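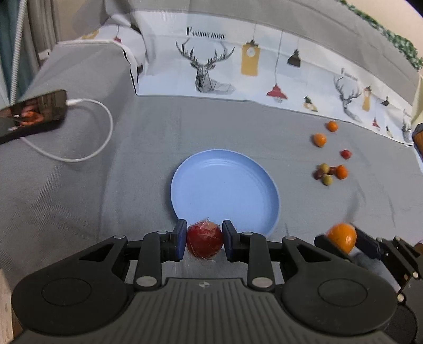
Slide 1. Fruit sorting with hand-held grippers: wrapped apple, orange, and blue plate.

Speaker notes, Womercombe open day briefing
Presenter: Delwyn Brunton
Running time: 31 minutes, with questions held to the end

SLIDE 1 (leave up while people take their seats)

Good morning, and welcome to Womercombe. On behalf of the Strand program I would like to thank you for coming. My name is Delwyn Brunton and I am responsible for public demonstrations. With me are Cinzia Grasso, who leads the handling work, and Samuele De Luca, who will run the live session after this talk.

The work on the screen is the work you will see today. A person holds a gripper in each hand and moves household items from one place to another. The apple is in clear plastic film and is held between two blue finger pads. At the right of the slide, the second gripper has an orange in its jaws, clear of the surface.

(Pause. Let the back rows look at the slide.)

Please notice the film. It is wrinkled, it catches the light, and there is a loose tail of it under the apple. We are often asked why we do not work with clean, bare objects on a plain bench. The answer is that people do not keep their homes that way, and a machine intended for the home must learn from homes. Cinzia will return to this point on slide 3.

SLIDE 2 - What the Strand program does

Strand has 2 parts. The first is the collection of handling examples, which is carried out by people using hand-held grippers. The second is the training and testing of a robot arm on those examples. The arm is called Hirby. You will meet it in the side hall.

The program began last May with a single task, placing fruit on a plate. We chose it because the goal is easy to state and easy to check. The plate in slide 1 is empty. At the end of an attempt, anyone in the room can say whether the apple is on it.

The current set for this task holds 640 examples. (If asked: this is the number accepted after review, and rejected attempts are kept in a separate store.)

SLIDE 3 - Soft surfaces and soft objects
Cinzia Grasso to speak. Hand over the pointer.

Points for Cinzia:

Go back to slide 1 for a moment. The plate sits on gray fabric with folds and creases in it. A plate on fabric can tilt or slide when it is touched at the rim, and the tips of the pads are already at the near rim here.

The small fruits on the right are of several kinds and colors. Tangerines lie among red and yellow-green fruit. Explain that a grip suited to an apple is too wide an opening for the smallest of them, and that the operator must adjust by feel.

Film. A wrapped apple reflects light from its wrinkles, and its outline is less regular than that of a bare one. Hirby released wrapped fruit too early in our first trials. The loose end was the main difficulty, as it could stay against a pad after the fingers had opened.

Do not go into the training method. There is a separate session for that, led by Ubaldo Bassi, and the handout gives the room.

SLIDE 4 - What to expect from the demonstration
Delwyn Brunton resumes.

Samuele will begin with the hand-held grippers, so that you may see the task done at a person's pace. He will then repeat the task with Hirby. The robot is slower. Please allow it to finish each movement before you speak to the operator.

Hirby will attempt the wrapped apple first and an unwrapped orange second. In rehearsal it completed the orange more reliably than the apple. We make no promise about either one this morning. If an attempt fails, Samuele will reset the fruit and explain what went wrong before he continues.

Visitors may try the hand-held grippers themselves. Each turn lasts 90 seconds. Rings and loose bracelets should be taken off first, and children must have an adult beside them.

(Check with Samuele that the floor tape is down before sending the first group through.)

SLIDE 5 - Safety and conduct

Stay behind the yellow tape while the arm is powered. The red button on the post stops the arm, and any visitor may press it. You will not be asked to justify having done so.

Photographs are welcome in the side hall. We ask that you do not photograph other visitors without their consent.

The fruit used in the demonstration is not for eating. Refreshments are in the Rulley Room, across the corridor.

SLIDE 6 - Questions

Likely questions, with agreed replies:

Will Hirby be sold? There are no plans for sale. It is a research arm.

Can it handle a knife? It has not been trained to do so, and we will not demonstrate it.

Why two grippers? Many household tasks need one hand to steady and another to move. Even where a single hand would do, we record both.

May a school group visit? Yes. Requests go to Howard Bainbridge at the front desk, who also keeps the list for the May open day.

Close by thanking the audience and inviting the first group to follow Samuele. Leave slide 1 on the screen as the room empties.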